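Orange napkins for a long table -- cotton or linen?
Home Textiles > Table and Kitchen

kettle_and_thread
Posted 1 May 2021 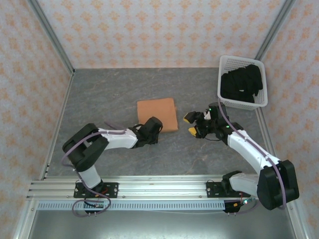 The orange one, folded.

Good evening to all. I am sewing napkins for my parents' anniversary dinner in December, so I have time, but I am slow. I would like to decide the fabric now. My mother wants orange and she will not discuss it.

I have two choices. The first is a cotton from the Trumberg shop, 900 grams for the whole cut. The second is a linen from Hafstein, which costs more and feels rough in the hand. The woman in the shop told me it becomes soft after washing, but she did not say how many washings.

My questions are these. Does orange linen lose color faster than orange cotton? And should I make mitered corners, or is a simple double fold enough?

pellworm
Linen, always. It will be soft after 4 washes, and it takes a crease from the iron much better. For a dinner you want the napkin to stay folded on the plate.
Mitered corners look best, but practice on an old sheet first.

Grusta_garden
I do not agree with "always". I had linen napkins from Hafstein and the color went pale along the folds in the first year. Cotton kept its color much longer in my house. Maybe I washed too hot, I admit this.

pellworm
What temperature?

Grusta_garden
Sixty.

pellworm
Then it is the temperature. Colored linen goes at thirty, forty if there is wine on it.

Grusta_garden
A napkin that cannot go at sixty is not a napkin for my family. We eat with tomato sauce. I say this in a friendly way.

bobbin_last
I sewed napkins for the hall in Grusta, cotton, with a double fold and no miters. If you press the first fold well, the corner lies flat. With miters I would still be sewing today.
One thing about thread -- buy it all together. I bought one 1,000 meter spool, then a second one a month later, and the second orange was a little more red. On the hem you see it.

kettle_and_thread
Thank you, the thread advice is very useful. I would have made exactly this mistake.
About the washing: my mother also washes at sixty and she will not change for me. So I think cotton. But I will buy a small piece of the linen too and wash it hot, only to know.

pellworm
Wash the cotton too before you cut it. Mine from Trumberg shrank more in the length than in the width, and my squares were not squares anymore.

Grusta_garden
On this we agree.

kettle_and_thread
I will wash both tomorrow and measure them before and after. For the hem I will try the double fold on one napkin and the miter on another, and my mother can choose. She will choose the miter, I think.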